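Minja ままごと道具貸出事業 中間報告
提出先 Jaltmont助成室 ご担当 テーラワット・イムヤム様
報告日 4/6/19

前回の報告は1月にお送りしました。本報告はその後の進み具合をまとめたものです。申請書の項目順に書いていますが、保管場所の移転に関する部分は後半にまとめました。

一 登録作業

寄贈品と購入品を合わせた1,000点の登録という計画に対し、現在800点まで台帳への記入が済みました。残りは大半が食べ物の小物です。鍋や皿などの道具類は先に終えてあります。

小物が後回しになったのは、登録の単位が決まらなかったためです。当初は一つずつに番号を振るつもりでしたが、野菜や果物の小さなものは番号を書く場所がなく、シールを貼ると小さい子が剥がして口に入れるおそれがあります。1月の打ち合わせで、果物、野菜、パンなど種類ごとに袋へまとめ、袋のほうに番号を付ける方式に改めました。台帳には袋の番号と中身の一覧を記入します。品目の数え方は申請時のとおりで、一袋を一点とは数えません。

道具類は裏面に番号を書いています。油性の筆記具で直接書いたところ、樹脂のものは洗ううちに薄くなるものがありました。今は番号を書いたあと、透明の保護テープを重ねています。テープは端を丸く切ってから貼ります。すでに登録の済んだ分も、返却されたときに順次貼り直しています。

重複登録が見つかりました。旧保管場所の紙の一覧と、新しい台帳の両方に同じフライパンが載っていたものです。紙の一覧は今後使わず、台帳に一本化します。

二 貸出の状況

期間中の貸出は42件、うち返却済みは40件です。残る二件はいずれも期限内で、延滞ではありません。

貸出先は保育室、放課後の遊び場、病院の待合の一角、個人宅での小さな集まりなどです。申請時には保育室が大半になると見込んでいましたが、放課後の遊び場からの申し込みが思ったより多く、年齢の高い子が使う場面が増えました。年齢の高い子は料理そのものより店屋さんごっこに使うことが多く、品書きやお金も一緒に借りたいという要望が出ています。これは助成の対象外ですので、手持ちの紙類で簡単なものを作り、希望する借り手に渡しています。

返却時の欠品は小物に集中しています。多いのはいちごと卵で、借り手の部屋の家具の下から後日出てきて、郵送で戻ったものもあります。弁償は求めていません。貸出の控えに欠品欄を加え、次の借り手へ渡す前に補充できるものは補充しています。

破損は取っ手の折れた小鍋、ふたの割れた弁当箱などです。割れ口が鋭いものは修理せずに廃棄としました。取っ手の折れた小鍋は、折れた部分を削って丸め、ボウルの扱いで台帳に残してあります。

三 借り手の声

返却票の自由欄から、運営に関わるものを抜き出します。

「箱を開けたときに全体が見えないので、子どもが中身を全部ひっくり返してしまう」
「フライパンとフライ返しの大きさが合っていて使いやすかった」
「ざるが人気で取り合いになった。もう一つほしい」
「オーブントースターの扉を開け閉めするだけで長く遊んでいた」
「片づけの写真を付けてほしい。どの袋に何を戻すのか迷った」
「布の食べ物は触り心地がよいが、汚れたらどうすればよいか書いていない」

一つ目の意見については、浅い箱への入れ替えを検討しました。ただ、浅い箱は積んだときの安定が悪く、送料も上がります。箱は今のままとし、底に敷いた布ごと持ち上げて広げられるようにしたところ、試しに使った遊び場では好評でした。布は四隅にひもを付け、片づけるときはそのまま包んで箱に戻します。この布の材料費は消耗品費から出しています。

片づけの案内は、文字を減らした一枚の紙に作り直しているところです。袋の口に色の違うひもを結び、案内の紙にも同じ色の印を付けます。色の見分けにくい人のために、ひもの結び目の形も変えます。

四 保管場所の移転

旧保管場所のSkindovの部屋は、建物の都合で使えなくなりました。移転先はGarbridgeの集会棟一階の部屋です。前回の報告では候補が二つあるとお伝えしましたが、搬入口が近いことからGarbridgeに決めました。

移転にあたり、棚は分解して運びました。一台は側板のねじ穴が広がっており、組み直しても揺れるので処分し、その分は既存の棚の段を増やして対応しています。壁への固定は建物側の許可を得て済ませました。

新しい部屋は窓が南向きで、晴れた日は棚の上段に日が当たります。樹脂の道具は色があせるおそれがあるため、上段には空箱と梱包材だけを置き、道具は中段から下に置いています。布のものは除湿剤と一緒にふた付きの箱に入れました。

部屋の流しは浅く、大きなざるや鍋を洗うと水が外に跳ねます。そのため洗浄は一度に少量ずつ行っています。旧保管場所では一度で済んだ量が二度に分かれることになり、返却から次の貸出までの日数が延びました。予約の画面では、返却予定日から次の貸出まで三日を空ける設定に変えてあります。流しの交換は建物の工事になりますので、今回の助成には含めません。

五 検品の手順

検品はシェンギュル・カラブルトが取りまとめています。手順は次のとおりに改めました。

返却された箱を開け、控えと袋の番号を照らし合わせる。
樹脂の道具を卓上に広げ、欠け、割れ、べたつきを見る。
樹脂の道具を洗い、布巾で拭いて網棚に並べる。
布のものは別に分け、汚れの有無を見て、必要なものだけを手入れに回す。
翌日、乾きを確かめてから袋に戻し、台帳に記入する。

前の手順では、布のものを分ける段階が洗浄の後にありました。樹脂の道具に交じって布のものが水に浸かったことがあり、中綿が乾くまで長くかかりました。順番を入れ替えてからは起きていません。

検品台には、汚れや小さな欠けが見つけやすいように、白く平らなものを使うことにしています。濃い色の敷物の上では黒い鍋の縁の欠けを見落としやすく、貸出先から指摘を受けたことがありました。白い食器を見るときだけ、手元に紺色の布を敷きます。

六 道具の組み合わせ

貸出の箱は三種類に分けています。調理の箱、食卓の箱、買い物の箱です。調理の箱にはフライパン、ざる、フライ返しと野菜を入れ、食卓の箱には皿、ボウル、カップと果物を入れます。買い物の箱はかごと紙袋が中心で、食べ物は調理の箱から分けて使ってもらう形です。

借り手の多くは調理の箱と食卓の箱を一緒に申し込みます。そこで両方をまとめた大きな箱を作る案がありましたが、一人で持ち上げられない重さになりました。二箱のまま、申し込みだけを一度で済むようにしています。

調味料の容器をどちらの箱に入れるかは意見が分かれました。鍋に向けて使う子もいれば、皿に盛ったものにかける子もいます。当面は食卓の箱に入れ、調理の箱だけを借りる方には希望を聞いて加えます。 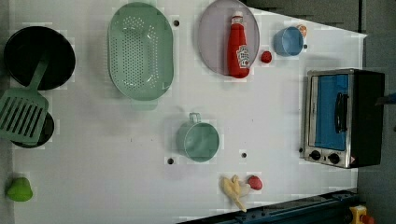
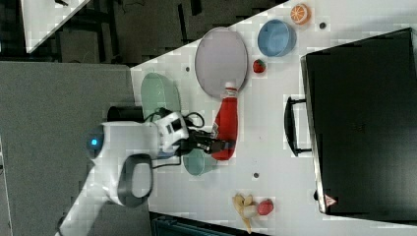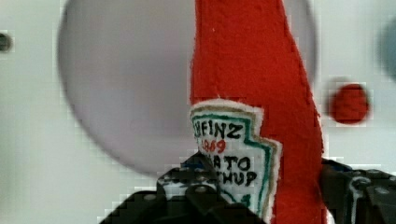
布のものの手入れについて、次の期間に取りかかります。中性洗剤を薄めて布に含ませ、汚れた部分を押さえて取るやり方を基本にしますが、縫い付けの部品や手書きの文字があるものは、にじみや縮みが心配です。たとえば3枚目の赤いフェルトのボトルには白い布のラベルが縫い付けられ、そこに黒や赤の手書き文字が入っています。表面も少し毛羽立っているため、こすり洗いは避けるべきものに当たります。こうした品は台帳に「手書きあり」の欄を設け、洗う前に目立たないところで色落ちを試します。また、1枚目のようにフライパンや皿と一緒に広げる遊び方を考えると、水気のあるところに布のものが置かれることも見込まなければなりません。借り手向けの案内には、布の食べ物や容器は水遊びに使わないこと、濡れたら袋に入れずに返却時に申し出てもらうことを書き加えます。

七 支出について

支出の明細は別紙の表のとおりです。ここでは計画と異なる点だけを記します。

棚の購入費は、移転時に既存の棚を使い回したため使っていません。この分を運搬費に充てたいと考えています。運搬費は、旧保管場所の退去と新しい部屋の受け入れ日が合わず、途中で一時預かりを頼んだために予定を上回りました。費目間の流用について、ご承認をお願いいたします。

消耗品費は計画の範囲に収まっています。保護テープ、袋、色ひも、布が主なものです。買い足しの予定があるのは袋で、小物の登録が終わるまでにもう一度まとめて購入します。

八 遅れている項目

小物の登録が遅れています。袋ごとの方式が固まったので作業自体は速くなりましたが、返却品の検品が重なる時期は登録に手が回りません。検品のない日を登録に充て、貸出の予約が少ない時期にまとめて進めます。

片づけの案内の作り直しも、予定していた時期には間に合いませんでした。文面はできており、色ひもの見本がそろい次第、印刷に回します。それまでの貸出には旧版の案内を入れ、変更点を書いた紙を添えます。

オーブントースターの玩具は、扉の動きが渋くなったものがあります。分解できる型とできない型があり、できないほうは当面貸出から外しました。同じものが手に入るかを確認しています。

九 次の報告まで

登録の残りを終えること、布のものの手入れの手順を一枚の紙にまとめること、片づけの案内を全部の箱に入れることを予定しています。いちごなど欠けやすい小物は予備を別の箱に用意し、検品のときにその場で補えるようにします。

ざるの追加については、借り手の希望が続いていますので、次の購入品の候補に入れました。購入の前に品名と金額をお知らせします。

Garbridgeの部屋をご覧になる場合は、検品の日に合わせてお越しいただくと作業の様子が分かります。日程はカラブルトが調整しますので、ご都合のよい時期をお知らせください。

添付
支出明細表
貸出先一覧
改訂前後の検品手順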